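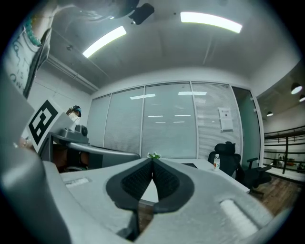

Wamach to offer hand-held gripper kit for short-term hire

Wamach, the Tulullow automation supplier, is to hire out its hand-held gripper kit by the month, starting in March. Until now the kit has only been sold outright, which put it beyond the reach of many smaller workshops and college departments.

The kit is used to record how a person carries out a task by hand, so that the recordings can be used to train a robot arm to do the same job. The person holds a gripper in each hand and works as normal. The grippers have soft rubber finger pads, and square printed marker cards are used to help the software follow where each one is.

Hire customers will get a pair of grippers, a charger, spare finger pads, a set of marker cards and a carry case. The software licence runs for as long as the hire does. Recordings stay with the customer when the kit goes back.

The company says the kit does not need a special room. An ordinary office with a desk and decent lighting will do, though it advises customers to keep the lighting the same from one session to the next. Setting up is meant to take 35 minutes the first time, including the short calibration routine. Anyone working through the routine alone may find it takes longer, as the cards have to be shown to the cameras in a set order.

Wamach tried the hire scheme last autumn with two customers. One was Phuthong, a catering supplier that wanted to automate the packing of cutlery sets. Its staff made 103 recordings over a fortnight before the kit was returned. The company has since extended its hire and is now recording a second task, the folding of cloth napkins, which it expects to be a good deal harder.

The other was the Jandum training centre, where the grippers were used on an evening course in basic robotics. The centre's feedback was mixed. Learners picked up the controls quickly, but some with small hands found the grip tiring after half an hour, and the centre asked for a lighter version. Wamach says a smaller handle is being looked at – there is no date for it yet.

Finger pads are treated as a wearing part. Two spare pairs are included in each month's hire and further pairs are charged for. Customers will also pay for lost marker cards, although replacements can be printed from a file as long as they are kept flat and at the right size.

The firm was set up in 1982 to repair packing machinery and still runs that side of the business from the same site. Its automation department handles both sales and hire.

Bookings open in February. The minimum hire is one month, and a deposit is taken when the kit is sent out. Customers who decide to buy within the first two months will have their hire charges taken off the price. Delivery outside Tulullow is extra.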